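Amândio Valente, Saimi Nieminen and Hywel Price
28 March 2025

3.2 Garments laid out on bedding

The Wendbridge survey recorded how people sort and fold clothing at home when no table is free. In most households the bed served as the folding surface, and the garment was laid straight onto whatever covers were already there. We logged 116 folding episodes, of which 17 involved a garment with a long or shaggy pile.

Deep-pile garments were treated as a separate class. A smooth cotton shirt keeps a crease once it is pressed by hand, but a plush one springs back, and its outline is hard to judge where the fabric is dark. Sleeves were the main source of delay - participants often straightened them twice before turning them in. Figure 4 shows a dark navy plush garment with one long sleeve extended and the cuff bunched, lying partly over a blue lattice-print sheet. Several other patterned and plain cloths lie close by, a common arrangement in the survey.

Figure 4. Plush garment spread over a bed-like surface, with mixed textiles nearby.

Folding time was taken from first contact with the garment to the last adjustment of the finished stack. Episodes longer than 380 seconds were left out of the analysis, as were those in which the participant stopped to do something else.
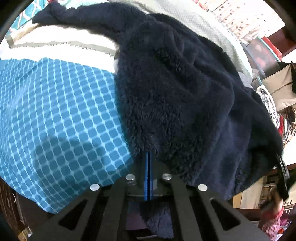 The remaining episodes were coded by Price and checked by Nieminen, with disagreements settled by a second viewing.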